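Mura Parish Network: Questions About Shared Use of Church Buildings

Updated Tue 7 April

These answers apply to congregations that use, or wish to use, a church building belonging to the Mura Parish Network. They replace the guidance sheet sent out with the previous handbook.

Who can apply for shared use?

Any Christian congregation that meets at least once a month and has a written statement of faith. The congregation does not need to belong to a denomination. House groups with fewer than 9 regular members should use the room booking form instead.

Which buildings are available?

Valtitz, Maes and Gruvevitz. Valtitz seats 139 in the main church and has a side chapel. Maes is available on weekday evenings and Sunday afternoons only. Gruvevitz has no step-free entrance on the north side, so wheelchair users must enter through the hall.

Does the host parish have to agree with our teaching?

No. The host council reads the statement of faith and may ask for a meeting. It can decline an application if the statement denies the Trinity or if the services would include a rite the host church does not permit in its buildings. Differences over baptism, spiritual gifts or church government are not grounds for refusal.

Can we baptize by immersion?

Yes, at Valtitz and Maes, using a portable pool. The pool must not hold more than 3000 liters and must be emptied the same day. The fixed font is not to be moved at any site.

Can we use the altar and communion vessels?

The altar may be used. Vessels, linens and vestments belong to the host parish and stay locked away unless the agreement lists them. Guest congregations normally bring their own.

What does it cost?

A deposit of $1000 is held for the length of the agreement. The hourly rate differs by building and is set each April. Heating is billed separately from the meter reading. Collections taken at guest services belong entirely to the guest congregation.

Are amplified music and late services allowed?

Amplified music must stop at 9 p.m. Night vigils can be held in the Valtitz side chapel without amplification. Give two weeks' notice.

What supplies are provided?

Soap, trash bags and paper rolls for the kitchens and restrooms. Coffee, cups and candles are not included.

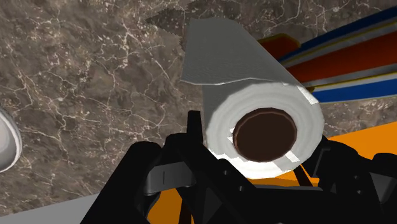 White paper roll.

Can our pastor conduct weddings in the building?

Only if the pastor is authorized to do so under state law and the host minister has agreed in writing. Funerals are handled in the same way. Register entries are made by whoever officiates.

How is an agreement ended?

Either side may give three months' written notice. If the host parish is without a minister, the agreement continues on the same terms until the new minister has been in post for six months.

Where do we send the form?

To the network office at Maes. Include the statement of faith, proof of insurance and your child protection policy. Forms without all three are returned.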